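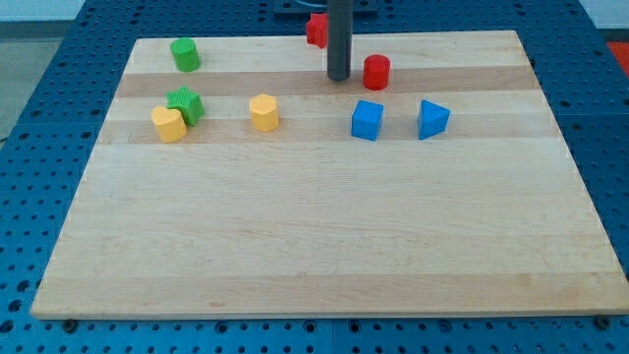
Maple board on the blue worktable, shape blocks along the back, front left clear.

Section 3: Setting Up the Board and Blocks

Okay, you've got your table standing and level (if you haven't, go back to Section 2, I'll wait). Now comes the part I like best, laying out the sorting board. I've set this thing up in my own garage, in Rima Boutros's classroom and once on the floor of a hotel room, and it goes quickly once you know which end to start from.

What you need
The maple board
The shape blocks from the Curnero bag
A soft dry cloth
Four rubber feet, the stick-on kind
A tape measure

Setting the board down

1. Wipe the tabletop first. Ours is perforated metal, and those round holes collect crumbs and eraser bits like you wouldn't believe. Run the cloth over it, then shake the cloth out somewhere else.

2. Turn the board face down on something soft and press one rubber foot near each corner. Hold each one for a slow count of 26. The packet says less, but I've had feet fall off and I've never been sorry about the extra seconds.

3. Flip the board and lower it flat onto the table with the grain running left to right as you face it. Look for the darker tan stripe. It goes on the side away from you.

4. Push down on each corner in turn. If the board rocks, a foot is probably sitting half in a hole. Slide the board a little and try again.

Caution: Lift the board to move it. Dragging it will peel the feet right off, and you'll be back at step 2.

Note: The strips don't all match in color, and they aren't meant to. Some are pale cream and some are more of a honey shade. People write to me asking for a replacement because of this and I always tell them the same thing — it's maple, enjoy it.

Putting out the blocks

5. Tip the blocks onto the cloth and give them a quick look. Set aside any with a chip or a sharp edge.

6. Start your back row with the green cylinder, over near the left edge. It's the one with the fine ridges down its side, so you can find it by feel.

7. Put the red star in the back row too, close to the middle.

8. Stand the red cylinder to the right of the star, on the dark stripe. Flat end up, please. I know it rolls beautifully.

9. Add the rest in two loose rows behind the work area. Loose is fine! Jagadeesh Namboodiri lines his up with a ruler and they get nudged out of place in the first round anyway.

10. Keep the front two-thirds of the board clear. Your players need that space for sorting, and if you let the blocks creep forward the game gets cramped fast.

Note: If your blocks came in the older Kolach tin, the shapes may be a bit different. Use what you have and keep the same spacing.

Looking after it

Dry cloth for everyday dust. For fingerprints, a barely damp cloth and then a dry one straight after, always along the grain. No spray cleaner and no soaking in the sink. I oil my board once a year, in November, and leave it overnight before I put anything back on it.

A few faint marks on the surface are normal and won't affect play. If a seam opens up enough to catch a fingernail, stop using the board and see page 42 for repairs.

When everything is in place, go on to Section 4, Your First Round.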